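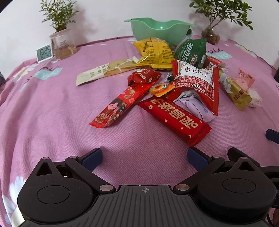
Samah Badawi wrote back on the last report that she still couldn't tell from it whether the dust extraction money was buying cleaner paint jobs or just a nicer looking shop. Fair. Her other point was that we'd lumped the booth filters and the sanding room together under one line and she wanted them pulled apart. Done below. Also she asked for fewer adjectives.

So, November. Collision repair side only, the Benmoussa shop and the Sernthorpe shop. Mechanical is not in this grant and I've left it out.

**Short version**

- Sanding room at Benmoussa: finished, in daily use
- Sanding room at Sernthorpe: ducts up, fan not hooked up
- Booth filters: both shops switched over
- Training: behind
- Spending: under budget so far, but the electrical bill at Sernthorpe isn't in yet and it will be a big one

## Sanding room, Benmoussa

The central vacuum went live at the start of the month. Eight drops, one per prep bay, each with a boom arm so the hose hangs from overhead. The old setup was portable shop vacs that got moved when somebody remembered to move them. Those are in the back now and I'd like to sell them if the grant rules let us -- please confirm.

First week was rough. The painters said the sanders felt weak and a couple of them went back to sanding without the hose on. The vacuum was fine, the hoses were the wrong diameter for the tools and were choking the flow. Lavum swapped the hoses at no charge and complaints stopped. They should have caught it at the quote stage and I told them so.

Second problem, discs. Our old discs had a hole pattern that doesn't line up with the new backing pads, so half the suction holes were covered. Had to scrap the leftover stock and reorder. Not in the budget. I've put it under consumables for now, tell me if you want it somewhere else.

Since then it's been good. Floor stays clean enough that the detail crew stopped complaining about tracking gray dust into the customer area. Filler dust on the light fixtures was the thing I used to notice first walking in and I don't notice it now. Not a measurement, I know. Measurements further down.

## Sanding room, Sernthorpe

Ducts are hung. Collector is on its pad outside. It is not running.

The hold up is power. The panel in that building doesn't have room for the fan motor and the electrician's first drawing had us pulling from the same subpanel as the compressor, which would trip it every time both started together. New drawing has a separate feed from the main. The building owner has to sign off on that and has had the paperwork for four weeks. I call every Monday morning or whenever I get a minute. No answer yet beyond "it's with the lawyer." 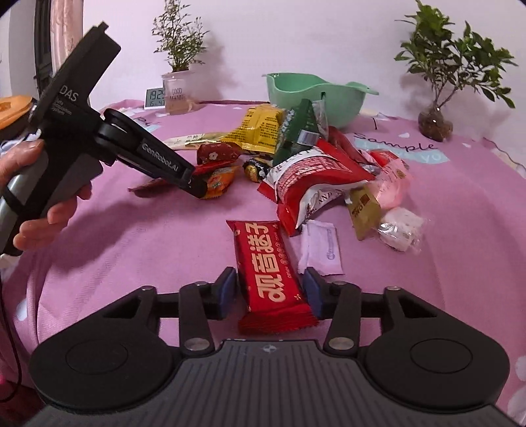

Sernthorpe, November

Walked the building with the electrician and the Lavum installer together, finally. Notes from that, since they change the plan:

The duct run over the frame rack is too low. A truck cab up on the rack would come close to hitting it. Installer agreed to raise that section and reroute one elbow. A day of work, no charge for labor, we pay for the elbow.

Collector pad is fine but it needs a bollard or two on the alley side. Tow trucks back in there and it's dark by the time the late drops come. I'd like to move a little money from signage to cover it.

Fire stop where the duct goes through the parts room wall isn't done. Has to be done before inspection. Installer said it was ours, I said it was theirs, we looked at the quote and it's theirs.

Blast gates are in but not labeled. We'll do that ourselfs.

If the owner signs, the electrician says he can have power to the fan inside of two weeks. I am not going to promise a startup date in this report because I did that last time.

## Booth filters

Separate from the above, as requested.

Both shops are on the new intake and exhaust filters from Rirnerley. The change that matters most is the ceiling intake, a finer grade than we ran before. Exhaust filters are a like for like swap in size, longer life on paper.

What we track now, every booth, every shift:

- pressure reading off the gauge, written on the sheet by the door
- jobs sprayed since last filter change
- any job that needed dirt buffed out after, yes or no
- any job that had to be resprayed

The sheets work when they get filled in. Benmoussa fills them in. Sernthorpe was spotty until the sheet got moved from the office to the booth door, better since. There are gaps early in the month at Sernthorpe so don't lean hard on those numbers.

**Results, Benmoussa.** Jobs needing dirt buffed out are down 20 percent against the month before. Resprays, no real change, but there weren't many to begin with. I'm not claiming all of that for the filters. The sanding room came on the same month, and we also got stricter about blowing off cars before they go in, so all of it's mixed together. Sernthorpe should help sort that out because it has the filters without the vacuum.

**Results, Sernthorpe.** Too early and too many holes in the sheets. Painters there say less dirt in clear coat. Will report a number next time.

One issue with filter life. Exhaust filters at Benmoussa loaded up quicker than Rirnerley's chart says they should. Their rep thinks we're overspraying, our lead painter thinks the chart was written for a shop that sprays less. We're checking gun settings and I'll change filters by the gauge in the meantime and ignore the chart. Cost goes up a bit if it keeps up like this. Not alarming yet.

## Training

Behind. The plan was everyone in prep and paint through the half day session by now. Benmoussa prep crew is through. Painters at Benmoussa are not, and nobody from Sernthorpe has gone, because there's no point teaching people on a system that isn't turned on.

What the session covers, for the file: hooking up and checking suction, when to change discs, emptying the collector drum without wearing it, respirator fit, what to do if the filter gauge goes into the red. The drum part got the most questions. Somebody asked if they could still use the blow gun on panels between grits and the answer is no, that's the habit we are trying to kill. It's still happening some. I've seen it.

We cut the slide deck way down after the first group. People wanted hands on the tools. Second group went better, ran over time though, mostly on respirators. Several people had been wearing the wrong size for years.

Also want to add a short piece for the estimators. They don't sand anything but they're the ones walking through the prep area all day with no mask.

## Money

Full sheet is in the usual folder. Things worth flagging:

1. Hose swap, zero cost to us.
2. Replacement discs, unplanned, in consumables.
3. Electrical at Sernthorpe -- the revised drawing is a bigger job then the first one. Waiting on the written quote. It may eat most of what we saved on the collector.
4. Bollards, asking to move from signage. Need a yes or no.
5. Rirnerley invoiced us twice for the same filter order. Caught it, credit is coming, it shows as spent until the credit lands.

Nothing paid out to Lavum on Sernthorpe past the second installment. Last installment is held until the fan runs and the fire stop is in.

## Air readings

Did the personal sampling at Benmoussa only, two prep techs, full shift each, pumps clipped on. Lab results are back for one and the other cartridge got damaged in shipping so that has to be redone. The one we have is lower than the baseline from before the install. I'm not putting a figure in the body of the report off of a single sample, it's in the folder if you want it.

Redo is on the schedule for when the crew has a normal week of work. The week we had the pumps out there was a lot of heavy filler work on one van, and not much on anything else.

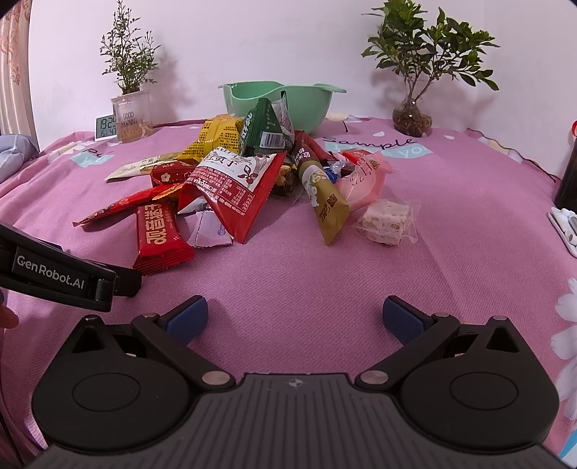 ## Problems and what we need from you

- **Landlord sign off.** If there's anybody on your end who has dealt with commercial leases, a letter saying the grant is real and has a deadline might shake it loose. I'll draft it, you'd just need to sign.
- **Selling the old vacs.** Confirm allowed or not.
- **Signage to bollards.** Confirm.
- **Extension.** Not asking yet. If the power isn't on by the next report I will be asking, probably for the Sernthorpe piece only. Benmoussa will close out on time.

## Next period

Raise the duct section. Label blast gates. Fire stop. Paint crew training at Benmoussa. Resample. Keep after the sheets at Sernthorpe. Get the gun settings looked at and have an answer on the exhaust filters one way or the other.

Also want to write up the hose diameter thing as a one pager for other shops on the program, it would save somebody a bad first week. Can send a draft with the next report if that's useful.

Photos of the ductwork and the signed training sheets are in the folder. The Sernthorpe booth sheets are scanned but sideways, will fix.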